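Week 6 notes – can it clear the table yet?

OK, picking up where we ran out of time on Friday. I'd asked who would pay for a robot that puts the groceries away, and most of you said sure, as long as it never squashes anything. Fair enough!

So how good is good enough? Say an arm gets 100 picks right out of every 1,000 tries. Useless. Flip it, so it only misses 100, and it's still dropping one orange in 10 – you'd send it back. Euan Imrie's group at Flornmont ran theirs for 168 hours on boxed goods and it did great (boxes are easy, they have flat sides and they don't bruise). Then they moved to fruit and the numbers fell off a cliff. Read the Baird handout for the details, pages with the tables only.

My own view, and you can argue with me: picking is close, tidying isn't. Tidying means knowing what goes where, and every family does that differently.

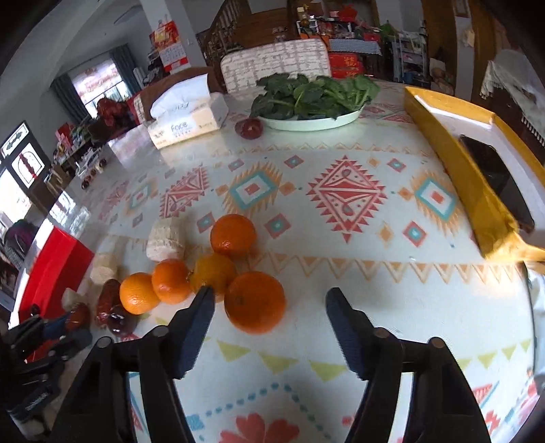
A mandarin and a bigger orange can go in the same bowl, fine. Leafy greens want a whole other kind of grip, and a tissue packet will crush if you squeeze it like a fruit. Who tells the machine?

For next time: pick one chore you did this week and write down every decision you made, even the dumb ones. One page, please – I read them all!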